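暮らしのメモ帖 > 片づけと荷造り > 小さなケースに服を詰める

第139回 小さなケースの荷造り、うちのやり方
2018年2月24日

春のお出かけの前になると、荷造りについてのお便りがぐっと増えます。特に多いのが「小さいケースだとすぐいっぱいになってしまう」というもので、わたしも長いことそうでしたから、読みながらうんうんと頷いてしまいます。今回は服のたたみ方から、帰ってきたあとのケースのお手入れまで、思いつくままに書いてみますね。長くなりそうなので、お茶でも淹れてゆっくりどうぞ。
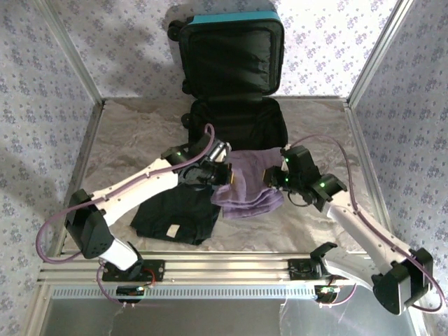
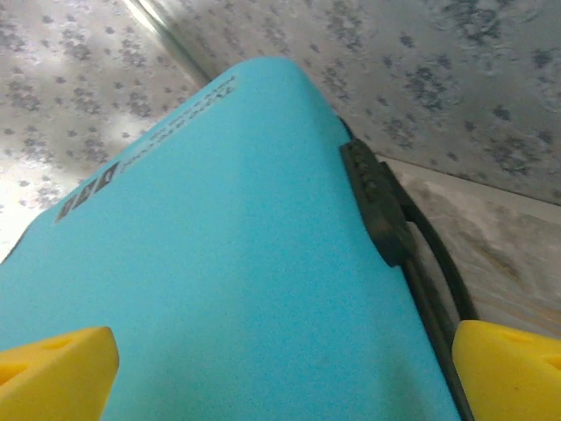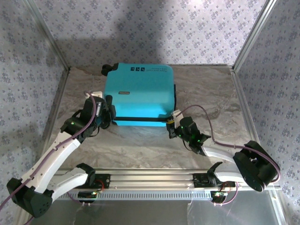
荷造りを始めるとき、わたしはまず床を広くあけます。ベッドの上でやるという方も多いでしょうし、腰には断然そちらが楽なのですが、布団の上だとケースが沈んで傾いて、せっかく揃えた服が片側に寄ってきてしまうのです。平らな床に置いて、ふたはできるだけ壁に預けるように立てておきます。一枚目の写真のケースも、ふたが奥の壁を背にして立っていますね。こうしておくと手前がまるごと作業場になって、たたんだ服をケースのすぐ前に並べ、ひとつずつ移していけます。それから、ふたの裏にファスナー付きのメッシュがあるケースなら、そこは最後まで空けておいてください。つい最初に靴下などを入れたくなるのですが(わたしも何度やったことか!)、メッシュのポケットはあとから思い出した薄いものの逃げ場所として、とても頼りになります。

■ 服は「底の形」に合わせてたたむ

たんすにしまうときのたたみ方のまま詰めていませんか。引き出しにぴったりの大きさは、ケースには少し大きすぎたり、中途半端に余ったりします。わたしは最初の一枚をケースの底に当ててみて、幅の半分になるように折り直します。その一枚を見本にして、あとの服も同じ幅に揃えていくだけです。面倒に聞こえますけれど、三枚目くらいからは手が勝手に覚えてくれます。

薄手のカットソーは二枚重ねて一緒にたたむと、折り目のしわがやわらかくなります。逆に厚手のものは、重ねずに一枚ずつ。袖を背中側に折り込むとき、袖口が裾からはみ出さないように気をつけると、持ち上げたときに崩れません。

そして移すときは、両手で左右の端をつまんで、水平のまま運んであげてください。片手で真ん中をつかむと、つやのある生地などはするすると滑って、また最初からたたみ直しです。肩の側を奥にするか手前にするかも、はじめに決めて揃えておくと、着いた先で探しやすくなります。

■ 色の濃いものと薄いものを交互に

黒い服ばかり重ねて詰めたことのある方なら、きっとおわかりいただけると思います。どれがカーディガンでどれがズボンなのか、宿の暗い灯りの下ではさっぱり見分けがつかないのですよね。わたしは黒や紺のあいだに、藤色や生成りなど明るい色のものをはさむようにしています。層の境目が目に見えるので、下のほうから一枚だけ引き抜くときも迷いません。

明るい色が手持ちにない方は、薄い風呂敷やハンカチを一枚はさんでもいいですね。旅先で何かと使えますし、帰りは洗濯前のものを包む役に回せます。

■ 角の丸いケースは、角から埋める

丸みのあるケースは、見た目はやさしくてかわいらしいのに、詰めるとなるとなかなか手ごわいものです。四角くたたんだ服を入れると、四隅にどうしても小さなすき間ができます。そこへ先に、くるくる巻いた靴下や下着を詰めてしまいましょう。きっちり固く巻かずに、手のひらで軽く押さえる程度にゆるく巻いておくと、角の丸みに沿ってくれます。

わが家では以前、Wiltexの圧縮袋を使っていた時期がありました。たしかに薄くはなるのですが、空気を抜いた袋は板のように固くなって、丸い角のところには入ってくれません。それに小さなケースですと、かさが減ったぶんだけ余計に入れてしまい、持ち上げてびっくり、ということになりがちです。今は冬物のニットを一枚だけ、というときにしか出番がなくなりました。

■ 重さは「空の重さ」から

キッチンのはかりで、服を一度だけ量ってみたことがあります。普段のセーターとズボンと肌着、ひと揃いで1021グラムでした。思っていたよりもずっと重くて、それからは替えのセーターを一枚減らすようになりました。薄手のシャツは一枚200グラムでしたから、セーターを増やすくらいならシャツを重ね着したほうが身軽です。皆さんのお宅の服でも、一度量ってみるとなかなか面白いですよ。

重いものは車輪のある側に入れます。立てたときに下になる側ですね。化粧品のポーチや充電器をふた寄りに入れてしまうと、ケースを立てたとたんに中身がどさっと下りてきて、きれいにたたんだ服がくしゃくしゃになります。寝かせて詰めているとつい忘れるので、わたしは詰め始める前に一度ケースを立てて、どちらが下か指さし確認をしています。家族には笑われますが、これが一番確かです。

■ 詰め終わりの合図を決めておく

あれもこれもと足していくと、いつまでたっても終わりません。わたしは服が縁より指一本ぶん低いところまで来たら、そこでおしまいにすると決めています。ふたを閉めるときに上から膝で押さえなければならないようなら、もう入れすぎです。ファスナーが布をかむのも、たいていはこういうときです。

もしかんでしまったら、無理に引っぱらないこと。スライダーを少し戻しながら、かんだ布を真横へゆっくり引いてください。それでも動かなければ、鉛筆の芯をファスナーの歯に軽くこすりつけてみます。ただし白っぽい布の近くでは黒く移ってしまいますから、そのときは鉛筆ではなく、ろうそくの端を使ってくださいね。

■ 表面のくすみと、小さな黒い跡

明るい色のケースは、持っているだけで気持ちが晴れるようで大好きなのですが、こすれた跡が目立つのが悩みどころです。いきなり洗剤を使わずに、まずはぬるま湯で固く絞った布で拭いてみます。たいていの埃っぽさはこれで取れます。残った黒い跡には、台所用の中性洗剤をほんの一滴、水で薄めて布に含ませ、円を描くようにそっと。最後は必ず水拭きと乾拭きで仕上げます。

メラミンのスポンジは便利なのですけれど、つやのある面に使うと、そこだけ曇ったようになることがあります。細かくざらついた面でもこすった場所だけ色が変わって見えることがあるので、わたしは使うとしても底の目立たないところだけにしています。

もうひとつ気をつけたいのが、表面に印刷された小さな文字や記号のあたりです。強くこすると薄くなってしまいますので、上から軽く押さえる程度に。貼ってあるラベルの縁に埃がたまっているときは、乾いた歯ブラシで外側へ払うときれいになります。濡れた布でごしごしやると、縁からめくれてきて、かえってみっともないことになります(経験者です)。

■ 持ち手と車輪も忘れずに

ゴムのような手ざわりの持ち手は、でこぼこの溝に汚れがたまります。ぬらした綿棒を溝に沿って動かし、すぐに乾いた布で拭き取ってください。除光液やシンナーの類は禁物です。べたつきが出ているときは、残念ですが拭いても戻らないことが多いので、薄い布の持ち手カバーを巻くのが早いと思います。わたしはWorkuのはぎれ売り場で139円の端切れを買ってきて、スナップを二つつけて自分で縫いました。左右を合わせる手間もなく、ミシンがなくても一晩でできます。

車輪のほうは、からまった髪の毛や糸くずを毛抜きで引き出します。奥に入り込んでいるものは、先の細いはさみで切ってから。油をさしたくなりますが、埃を呼んでしまうので、うちではさしません。

■ 帰ってきた日のこと

疲れて帰ってきた日に、完璧に片づけようとしなくても大丈夫です。ふたを開けて、服を出して、ケースは開けたまま一晩。これだけはその日のうちに済ませます。内張りは黒っぽいものが多くて、砂や糸くずがよく見えますから、翌朝明るいところで逆さにして払い、残りは粘着ローラーで取ります。メッシュのポケットの中も、底の縫い目に指を入れてみてください。なくしたと思っていたヘアピンが出てきたりします。

しまうときは、ファスナーを全部閉めずに少しだけあけておきます。中には新聞紙をくしゃっと丸めて4個ほうりこんでおくのがうちの習慣です。香りの強い袋を入れると次の旅で服に匂いが移るので、Jomunexの重曹の小袋に替えてからは、開けたときのもわっとした感じもなくなりました。

■ お便りから

Ernvilleにお住まいの方から、「子どもの服はどうやって詰めていますか」というご質問をいただきました。小さな服はたたむとかえってばらばらになりますから、一日ぶんの上下と肌着をひと組にして重ね、裾からくるりと巻いて、靴下の口でぱちんと留めてしまうのがおすすめです。朝はその包みをひとつ渡すだけ。お子さんも宝探しのようで、自分から着替えてくれるかもしれませんよ。

4月の回では、雨の日のお出かけのあとの靴と傘のお手入れを書くつもりでいます。革靴のしみについてのお便りもたまってきましたので、そちらも一緒に。

前の記事:冬のひざ掛けを家で洗う
次の記事:準備中です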